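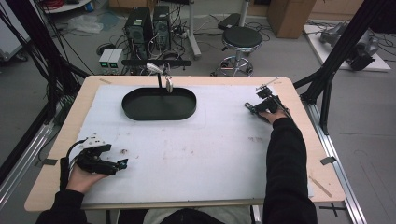 Both hands on the Tuvitix pair at the foam-board table, with the oval tray and the hanging bar at the far side.

Trying out the Tuvitix hand gripper kit

Those of you who came to the February open evening will remember that we promised to get our hands on one of the new two-handed demonstration kits before anybody in the Cliltstead group spent money on one. Well, it took longer than we hoped (the first box went to the wrong building and sat there for quite a while), but the Tuvitix kit has now been with us for the full 30-day loan, and I've had more turns with it than is probably fair to the rest of you. Sorry, Berkay!

For newer members, the idea is that you hold a gripper in each hand and do the job yourself, the way you'd like a robot to do it later. The kit records how the two grippers move and when the jaws open and close, and you end up with a set of demonstrations you can train on without tying up an arm all afternoon. Plenty of us have been doing something along these lines with homemade handles and a lot of tape, so the real question for this newsletter was whether the boxed version is worth the money.

The price first, as I know some of you will skip down the page looking for it. The pair with cables, mounts and the recording software comes to $3,929, and shipping is extra. There's a single-hand version too, but we didn't try that one and I'd rather not guess at how it compares.

Setting up was easier than I had feared. Arvid Kristiansen and I had the whole thing running before lunch, and most of that time went on deciding where the table should go. I do recommend laying something pale and plain over your work surface. We used a big sheet of white foam board that covers nearly the whole table, and it's kind to the jaws when you come down harder than you meant to. It does pick up marks, and ours already has its share of scuffs and stains, but foam board is cheap and you can flip it over.

The task we settled on was Sigrun Nordin's suggestion. Small parts hang from a bar on an upright post, with a shallow oval tray standing in front, and the job is to lift a part off the bar and set it down in the tray, using one hand to steady things if you need it. It sounds like nothing at all. Then you try it with plastic jaws in place of fingers and you find yourself holding your breath! The clip was the worst of the lot for me. It wants to swing the moment you touch it, and I spent a good part of my first session chasing it back and forth while Arvid was very polite about it.

By the end of the loan we had 101 recordings we were willing to keep. We threw out plenty more, mostly from the first few days, and I'd tell anyone starting with this kit to plan on doing the same. Your early attempts are full of little pauses and second thoughts, and I don't think you want to be teaching those to a robot.

So, what did we like? The jaws, very much. They're angular things and they look clumsy until you use them, but they grip small parts well and I could feel through the handle when I had hold of something. The balance is good too. I have smallish hands and a grumpy right wrist, and I could work for a decent stretch before I wanted to put the grippers down and go find a coffee. Berkay Altıntaş, whose hands are a great deal bigger than mine, found the handle a bit cramped after a while, and he would like to see a second size offered. I passed that on to Tuvitix and had a friendly answer back, though no promise.

The software is plain and I mean that kindly. You press start, you do the task, you press stop, and it asks whether you want to keep the take. There's a notes box that I ignored for the first week and then wished I hadn't. Do write down who was holding the grippers and which part was on the bar, because you will not remember.

Now for the grumbles. The cabling is my main one. It's long enough, but it has a mind of its own, and if you let it hang down over the table edge it can tug a little as you reach. We got used to bringing it round to the outside of the arm before each session and that helped. I'd also have liked a printed manual. The one you download is fine as far as it goes, but the page on calibration is written for people who have done it before, and I read it three times with my finger on the screen. And the carrying case is, I'm afraid, a bit flimsy for something at this price – one of the latches was already loose when it reached us.

Teodor Strömberg (of the Strömberg workshop, who kindly let us have the space) asked me whether I'd buy it with my own money. For one person working at home, I don't think I would. The homemade handles will get you a fair way, and you'll learn a lot from building them. For a group like ours, where eight or so people might share a kit through the year, I'd say yes, and I'd be cross if we had to send it back and go without. It saves such a lot of fiddling, and the recordings from different people come out looking like they belong together, and that was never true of our own efforts.

Stellan Sæther isn't convinced, and I want to be fair to him. His view is that the money would go further on a better stand and some spare parts for the arm we already have, and he has written a long and rather good note on the subject which is pinned up by the door at Drumadcombe. Please read it before the next meeting, as we'll be talking about whether to put in an order.

The kit itself stays at Drumadcombe a little longer, as Tuvitix has been good enough to extend the loan while we make up our minds. If you'd like a turn, put your name on the sheet next to Stellan's note and pick a time when Arvid or I will be in. You don't need any experience, and the hanging task is all set out and ready to go. Do bring a top with sleeves that sit close to the wrist if you have one, as loose cuffs get into the jaws. We'd be glad of your notes as well, good or bad, and there's an envelope for them beside the sheet.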